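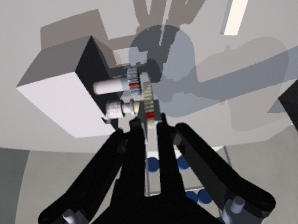
The gripper and the gears, as they stood in the simulation on the day of the second quote.

The Purchase

The plant in Dremville had been promised a robot every spring for as long as I had worked there. In May the promise came with a spreadsheet, and the spreadsheet came to me.

"You like computers," said my boss, putting a folder on my desk. I had once fixed the printer by turning it around.

There were two bidders. Findeck sent a brochure so thick and glossy that it slid off every surface I set it on. Dilent sent a login. With the login you could visit a gray room where a black four-fingered gripper reached up toward a pair of gears, one gray and one tan, for as long as you cared to watch. I cared to watch for most of a morning. The real gripper would come later, Dilent said, once we had seen what the simulated one could do for us.

The simulated one cost $478 a month. I wrote that down under "Software," and then, after some thought, under "Travel."

We did not make gears. We made hinges, and had since before the river was moved. I raised this on the phone with the Dilent salesman, who said gears were harder than hinges, so we should be encouraged. I asked if he had anything with hinges in it. He said hinges were a module.

The hinge module was $1,259.

Findeck, when I called them, had no modules. They had packages. The fingers came in one package and the thing that told the fingers what to do came in another, and I could tell from the woman's voice that people had bought only the first. She asked about our floor. I said it was a floor. She asked whether it was level, and I went out with a marble from my desk drawer and set it down by the packing line, and it left for the loading dock at a good clip.

Leveling the floor was $2,809, from a firm called Meireles that also did driveways.

My spreadsheet now had a floor, a subscription and a module in it, and no robot. I took it upstairs. My boss read it slowly, moving a pencil down the margin, and stopped at the bottom.

"What's this hundred?"

"Contingency."

"One hundred dollars?"

"It's what was left."

He asked to see the thing itself, so I logged in on his computer. The big dark fingers came up, spread out under the gears, with some blue balls on a rack behind them. He leaned in until his tie was on the keyboard.

"What are the balls for?"

I said I would find out if they were included.

He watched a while longer. He had signed for the stamping press, and for the second stamping press, and for the awning that blew into the river — he was not a timid man with a pen. But I saw him look from the gripper to his own hand, and turn the hand over, and bend the fingers one by one.

"Does it do hinges?"

"That's a module."

"Level the floor," he said. "We need that anyway. And keep the room another month."

So Meireles came and leveled the floor, and did a nice job of it. The carts stopped wandering. The packing line, which had been propped up at one end on a phone book for years, had to have the phone book taken out, and for two days everyone there complained of feeling tilted.

The Findeck brochure was just the right thickness for the break room table. I still log in to the gray room most afternoons, after the mail. Last week the salesman called to say that our subscription would renew unless I objected, and did I have any questions. I asked him about the balls. He said he would have to get back to me.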